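The Office of Residual Property at Vukia House received the effects of Room 145 in June. Amancay Ulloa, Senior Clerk, was directed to enter each article in the register and to assign it a value.

The blanket was entered first - fleece, peach-pink, no value. The lip balm required longer.

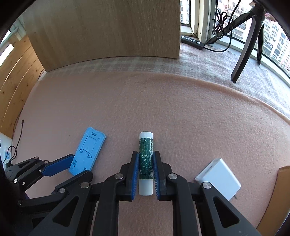 Item 10. Lip balm, green label, worn.

The regulations provided no category for a thing carried until its label wore away. Ulloa consulted the Tiongson Schedule, all 295 pages, and at four o'clock she wrote "retained" and signed her name.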